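Fold, stack, share: the linen swap is back

Last updated in February
14 shares | 6 comments

If your closet is anything like mine, there's a shelf in it where towels go to be forgotten. Good news – the Gunton linen swap is back, and this year we have more table space, more time, and a much better plan for the folding!

Last year you brought in 317 pieces. Towels, pillowcases, dish cloths, a few tablecloths big enough to cover a boat. Kirsty Skinner and Fergus Buchanan stayed until 9 p.m. getting it all into piles, and both of them have signed up again, so we must be doing something right.

I spent a happy morning on the folding table with Zuweira Abugri, who can turn a heap of cloth into a tidy stack faster than I can find the corners. I started with the deep teal, which I wanted to take home the minute I saw it (I didn't, but it was close).
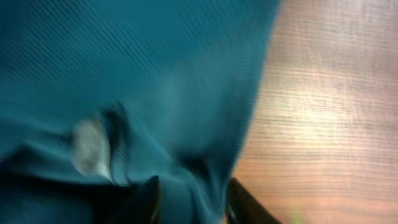

Zuweira's method is easy to pick up. Give the cloth one good shake, lay it on the table, and smooth it from the middle out with flat hands. Then bring the long sides together, fold in thirds, and fold in half. She says most of us rush the smoothing and then fight with the lumps. Guilty! Once I slowed down, my stacks stopped leaning.

We sort by color family first and by size second. Recep Taşdemir suggested it after watching people dig through last year's piles for a matching set, and it makes browsing so much nicer. The blues are my favorite stack, especially the soft, grayish ones that look like old denim.

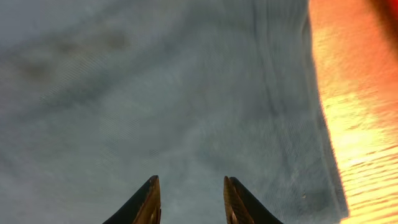

What to bring

Anything clean and dry that still has some life in it. Faded is fine, and so are small marks. Please leave pillows and comforters at home, as we just don't have the room. If you're bringing more than 60 pieces, send Maximiliano Esteban a note first so he can save you a spot by the door.

Pieces too worn to swap go into the rag bin, and the Plelleck workshop is glad to have every one of them. Drop-off opens at 10 a.m. See you at the folding table – I'll be the one eyeing the teal.

Contact the newsletter desk | © Gunton Neighbors | Back to top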